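Blanket Season, and How to Survive It

Posted December 7, 2023

Every August I swear I will deal with the blankets before it gets cold. Every December I am standing in the hallway with my arms full of fleece, wondering why a household this size owns bedding for a small ski lodge.

So, washing first. Fleece goes in cold, on gentle, by itself. Put it in with towels and it will come out wearing the towels. Use half the detergent you think you need and skip the fabric softener, which coats the fibers and leaves the whole thing feeling like a damp stuffed animal. I ran the same throw through my old Drirkden with softener for a year and then wondered where the fluff went.

Dry on low or hang it over a door. High heat melts the tips of the fibers, and there is no tip on any website that will unmelt them, including this one.

Pilling is going to happen. A fabric shaver is fine if you keep it flat and stay off the seams – I have a hole the size of a dime that says so. A dry kitchen sponge, rough side down, is slower and safer.

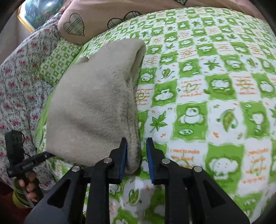
Cream fleece, folded thick, on the green-and-white sheet.

For folding, use the bed. The floor has crumbs and the couch has opinions. Fold in half the long way, then again, then bring the ends to the middle and close it like a book. Put the rounded side facing out on the shelf and you can pull one blanket without starting a landslide.

Vacuum bags are good for comforters and a bad idea for fleece, which comes out in August-to-December creases and sulks for a week. A plain cotton pillowcase works better. My closet shelf is rated for 50 pounds, according to the sticker, and I have chosen to believe the sticker.

Cedar blocks smell nice for one season. Sand them lightly when they quit. The Cokine sachets I tried smelled like a dentist's waiting room, and so did the guest bed, well into spring.

Next week: what to do with the fitted sheets. I make no promises.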